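Week 8 handout: Written rules for shared work areas
Instructor: Heidrun Eder

Reading before class: the Pamulero site rules, sections on handover and stop authority. Skim the rest.

1. What a rule is supposed to do

Most of you have now read at least one set of rules for robots that work next to people. You may have noticed how much of it can't be checked. "The operator shall remain attentive." Attentive to what, for how long, and who decides afterward? A rule like that gets quoted after an accident and ignored before one. When you read a standard in this course, underline every sentence a stranger could test with a stopwatch, a tape measure or a logbook. The Pamulero rules run to 473 numbered clauses. I got 81 underlined. Your number may differ and we'll argue over it in class.

2. Speed, force and the demo problem

Limits on speed and contact force are the respectable part of the field. They have numbers and you can measure them. My complaint is with how they get measured: new gripper, clean pads, one stiff box, a technician from the supplier standing by. Grimshaw's acceptance sheet asks for 30 test grasps and doesn't say of what. Thirty grasps of the same carton tell you about that carton.

Good practice, as far as I'm willing to use the phrase:
— test with the goods the site handles, including the soft and slippery ones
— record drops and double picks separately
— repeat after any change of pads, lighting or counter surface
— write down who signed and what they watched

3. Loose goods

Retail checkout is where vendors get quiet. Flinosar's brochure promises "full basket handling" and shows a basket with three rigid boxes in it. Small sealed pouches overlap, slide, and hide each other's barcodes. A person gathers a heap of them with both hands and spread fingers, several at once, and no clause I know of describes that motion, let alone sets a pass mark for it.
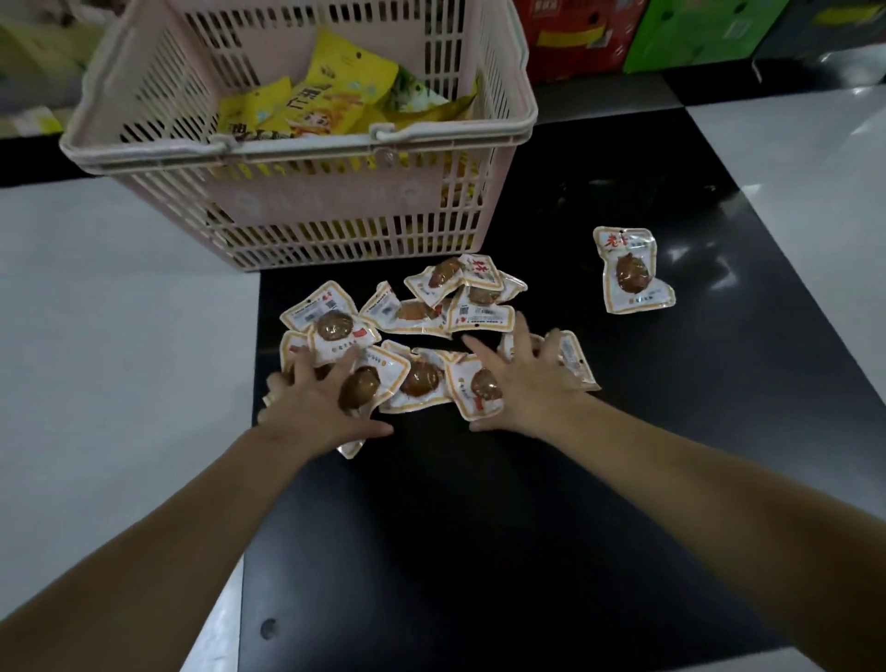 Ineke Dierckx objects that a standard shouldn't describe motions at all, only results: every item accounted for, none damaged, no one hurt. Fair enough, and I'd accept it if the standard also said how results are sampled. Rostetti's internal guide takes her line and then leaves sampling "to the judgment of the site." We are back at "attentive."

4. For Mon 12 December

Pick one clause you did not underline. Rewrite it so that it can fail. Bring it on paper, one page, with the measuring method and the person responsible. Miyuki Nakajima's rewrite from last March is in the course folder. It's good, but look hard at her second paragraph, where "regularly" slips back in.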